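Flasus - tabletop pick and place, student project

README for the data folder. Written in a hurry before the break, last edit December 17, 2019. If something is wrong fix it and leave a note at the bottom.

What this is

Recordings from our robotics club project. One arm, one two-finger gripper, a table with everyday stuff on it. We drive the arm by hand (teleop), record, then train small policies on it. Built for the Elberg student challenge, entry name Flasus. Started in October, later than we wanted.

Not a benchmark. Please don't compare your numbers to ours, the setup moved too many times.

The task

Watch task is the main one. Smartwatch with strap, gripper comes in with a finger on each side, closes on it, lifts, moves it, lets go. The slotted organizer and the small things along the back of the table are distractors. They stay on the table for every watch episode but the places get shuffled between sets, so do not rely on the background being the same.

Distractor list, use these names in the labels:
earbud_case
makeup_sponge
lipstick
eraser_sponge
knife
stylus (more than one, same label for all)

Styluses go in the organizer slots. Any slot is fine. Knife is never a target, not in any task, don't add one.
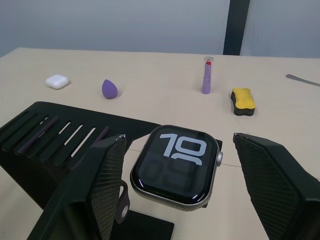

Folder layout

raw/ - straight off the recorder, don't touch
clean/ - trimmed, start and end cut to first and last motion
labels/ - one text file per episode
splits/ - train and test lists
scripts/ - loader, trimmer, the plotting thing

Episode names are task, set, number. So watch_b_014 is watch task, set b, fourteenth take. Set a is the oldest and the worst. Skip it unless you want bad grasps on purpose.

How much

Nearly 1,000 episodes in raw/, fewer in clean/. Test split is 20 per task, held out by set and not at random. We did it at random first and the scores looked great and meant nothing.

Streams

Wrist camera, color
Joint positions
Gripper opening
Operator button presses (grasp start, release, abort)

Timestamps are from the recording computer. Camera lags the joints by a bit and it isn't constant. The loader has an align option, use it. If you write your own loader you need to handle this yourself.

Labels

success / fail / partial, plus a free text note. Partial = picked up but put down in the wrong spot, or only the strap was held. The strap thing happens a lot. Fingers close, the case slips under, and you end up carrying the watch by the band. Looks fine from the gripper opening alone so don't auto label from that. Somebody has to look at the video.

Strap episodes have their own tag, strap_hold. The Pasmont script (our old auto labeler) called all of them success, and those labels are still in labels/old/. Do not use.

Wrist camera notes

The view swings a lot when the wrist rolls. You get walls, windows, the other camera, whoever is sitting at the screen. We kept those parts in. Cropping them made the policy worse at recovering after a missed grasp, or at least it seemed to, we only ran it 6 times.

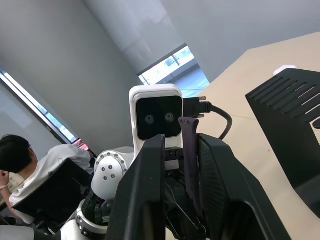

Exposure is on auto. When a window comes into view the table can go dark for a moment and then come back. If you train on color jitter anyway it shouldn't matter much. Set c has the exposure locked, but the lock was set too low so the black parts of the gripper are hard to tell from the watch strap.

People show up in the wide views. Club members only, all of them agreed, but do not post clips outside the club without asking again. Run scripts/blur.py first if it's for the poster.

Running it

Install what's in requirements.txt
Set DATA_DIR to wherever you copied the folder
Run scripts/check.py, it should list missing files (some in set a, known)
Run scripts/train_small.py with the watch split

Default is 20 epochs. More didnt help.

Known problems

- watch_b has two takes with the same number. Second one ends in x.
- gripper opening reads slightly above zero when fully closed. Subtract the offset in config or don't, but be consistent
- some notes are in shorthand. "th" means the Þorgeirsson grip, our name for coming in from the side with the wrist tilted
- abort button was not logged in set a
- loader crashes on a empty label file, just delete the file

To do

Relabel the rest of set b. Second operator for set d - right now it's nearly all one person's driving style and you can see it in the trajectories. Write down the table height somewhere.

Contact

Bijan Bagheri, club room or the mailing list. Ask before recording new sets so the letters don't collide.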